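How a Hand Made of Plastic Learns to Pick Up a Necklace

A page for young builders, by Shireen Potgieter

Hold out your hand. Now pinch your thumb and your first finger together, like the beak of a bird. Open, close, open, close. You have just done the same work as the machine in this story. Its name is Wuker, and it is a gripper.

A gripper is the part of a robot that takes hold of things. Some grippers have many fingers and look almost like your hand. Wuker has only two fingers, and we call them jaws. The jaws stay parallel when they move. Parallel means they are side by side like the two rails of a train track, and they never lean toward each other. When the jaws close, they close flat, and the thing between them is pressed the same amount at the top and at the bottom.

Wuker has no robot arm yet. You are the arm! A person holds the gripper in the hand and moves it where it must go. This is a very good way to begin, and later in the page I will tell you why.

Where we build

Our workshop is called Katona. It is a shared workshop, so many people pay a little money each month and all of them can use the tools. Next to the door is a big board where you write what you are making. On Tuesdays it is open for children who come with a grown-up. One bench is making a kite, one bench is making a table lamp, and at the bench near the sink are Rakiya Ogunleye, Nandi Mabuza and me with Wuker.

Rakiya draws the parts on the computer. Nandi is eleven years old and she is the best of us with small screws. I do the wires, and I write everything down in a yellow notebook.

But a workshop is not the only place for the work. Some things you can test at home, on a table with a cloth on it. A home is full of difficult objects. They are soft, or shiny, or they roll away under the bed, and a robot that wants to be useful must learn about all of them.

What is inside a gripper

Let us begin with the part you can feel in your own body. Bend your elbow. The bone above and the bone below are joined in one place, and they turn around this place. In a machine we call it a joint, and the stiff piece between two joints is called a link. When many links are joined together, we have a linkage. You have seen linkages before. Think of scissors, or an umbrella, or the folding gate in front of an old elevator.

In our gripper the linkage changes one kind of movement into another kind. You squeeze the handle and the links swing. Because of their shape, the swinging becomes a straight movement in the jaws. The first time we tried it with links of cardboard and paper pins, and Nandi laughed very much because the jaws went open when she wanted them closed. We had put one link the wrong way around. It is a good mistake to make in cardboard, since cardboard costs nothing.

You can make this too. Cut four strips from a cereal box. Join them at the corners with paper pins, so you get a square. Push on one corner softly. Do you see how the square leans and becomes a diamond, but the sides across from each other always stay parallel? This is the secret of the parallel jaw.

The pads

Hard plastic is slippery. If you try to lift a marble with two plastic rulers, the marble jumps out and you must look for it on your knees. So we put pads on the jaws. Pads are made of something soft with a good grip, such as rubber. The word for grip between two surfaces is friction. Rub your hands together fast and they become warm. This warmth comes from friction.

A soft pad does one more thing. It bends a little around the object, so it touches it in more places. Touching in more places helps the object to stay where it is.
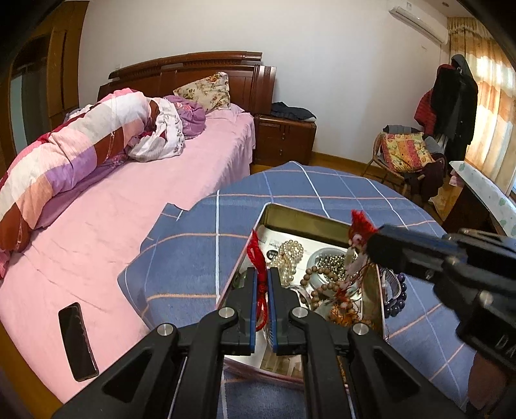 Jewelry is one of the hardest things to practice with, and for this reason we like it very much. Think about a necklace of pearls. You take one pearl between the jaws and lift. What happens with the other pearls? They do not come up together like a stick. They hang, they swing, and they pull down on one side. Also they like to go around other things, and then you lift two things when you wanted one.

A cord with a knot is a different problem. The cord is soft, so it lies flat and there is almost nothing to hold. But the knot is thicker. A clever builder looks for the knot first. When you pull your own shoelace from a pile of shoelaces, you do the same, only so fast that you do not notice that you are thinking.

And a box or a tin has walls. The jaws need space to open, and the walls take the space away. If you open too wide, you hit the wall. If you open too little, you push the object away before you can close. Rakiya says that a gripper must know its own shoulders, and I think it is a nice way to say it.

Why a person moves it first

Now I can tell you why you are the arm.

Imagine a new child in your class who has never tied a shoe. You could write a long letter: take the left lace, put it over the right lace, and so on. The child would be very tired. It is easier to kneel down and show it. Many robots can learn in this way also. A person does the job many times with the gripper, and what the gripper does is saved on a computer. Afterward a program looks through all the tries and searches for what is the same in them. We call this learning from demonstration. A demonstration is only a long word for showing.

One time is not enough. In May we set ourselves the goal of 221 tries, because this was the number of empty lines left in my yellow notebook. Nandi did 106 of them and she had a sore thumb, so we learned a rule from this: after 36 tries, you stop and eat something.

Not all the tries went well. We keep the bad ones too, and mark them with a small cross. When a bead falls, we want to know in which moment it fell and how wide the jaws were open.

One hand or two?

Try to open a jar of jam with one hand. You can perhaps do it, if you hold the jar between your knees. But with two hands it is easy, because one hand keeps the jar still and the other hand turns the lid.

With grippers it is the same. Two grippers can share the job. One lifts the necklace a little and the other moves the tangled thing away from it. But now there is a new difficulty, because they must not crash into each other! When Jacobus Coetzee from the kite bench came to try, he held one gripper in each hand and they kissed in the middle again and again. He said it was like eating soup with two spoons. Go slowly, and let one gripper wait while the other one is working.

Try it yourself: the pinch game

You need two wooden spoons, two rubber bands, a bowl, and some things from the house which do not break. Ask first before you take somebody's necklace. A shoelace and some large buttons are also fine. If there is a small brother or sister in the house, put small things away after the game, because little children put them in the mouth.

Wind a rubber band around the end of each spoon. These are your pads. Take one spoon in each hand and keep them parallel, like the train track. Now try to lift a button out of the bowl and put it on the table. Then try the shoelace.

After this, take the rubber bands off and try again. Is it harder? Write down what fell and what stayed. Then change one thing only, for example a thicker rubber band. If you change many things together, you will not know which one has helped you.

You can also play it with a friend who tells you where to move while your eyes are closed. Then you will feel a little what it is like to be a robot with a bad camera.

Some words from this page

Gripper: the part of a robot that holds things.
Jaw: one finger of a simple gripper.
Link: a stiff piece between two joints.
Linkage: many links joined together so they move as one machine.
Friction: the grip between two surfaces that rub.
Demonstration: showing how to do something.

Next time Rakiya will explain how we fasten a motor to Wuker, so that the jaws can close without anybody squeezing. Nandi has already chosen the color of the wires - they will be orange.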